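Two-arm build, pre-run safety check
Fri 20 August
Checked at: Erton shared workshop, front room
Controller: Oltell, second board

Go through the list before the arms get power. Write OK, FIX or N/A and add a comment if there is anything worth knowing next time.

1. Mains lead and supply
OK. Lead has no nicks and the plug fuse is the right one. Supply case was dusty at the vents, brushed out.

2. Emergency stop
OK. Pressed 4 times with the arms at rest, power dropped each time. The button still sits too far from the chair – move it before November.

3. Joint bolts
FIX, done. Two on the left shoulder took a further part turn. Marked with paint pen so that any creep shows up.

4. Speed limit
OK. Set to 100 in the Nurnard config file. The old file had 277, which is for the bare arm on the bench and must not be loaded with people in the room. Old file renamed.

5. Tables and working area
OK with comments. Both folding tables are up, side by side. Steel bowl is on the right-hand table near the front edge, close to the right arm, so bring that arm in slowly on the first pass. Magenta cup is lying on its side on the left table. Short white cable at the back of the right table – take it off before the run, a gripper can drag it. Check the leg locks by hand on both tables. 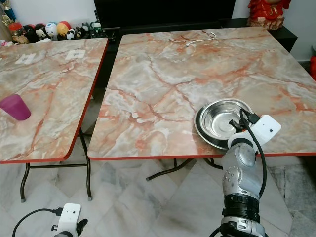

6. Cables on the arms
FIX. The black cable on the right arm loops out at the side. Add a second tie below the sensor module and leave enough slack for full wrist travel. Left arm cable to be done the same way.

7. Sensor modules
OK. Both report to the controller. Mounting screws tight.

8. Reach
OK. Soft limits reloaded after the Espinoza bracket was fitted. Neither arm gets to the TV or the shelf at full stretch.

9. Log
Run number 208. Item 6 stays open, so no full-speed moves until both ties are on and the wrist has been turned through its range by hand.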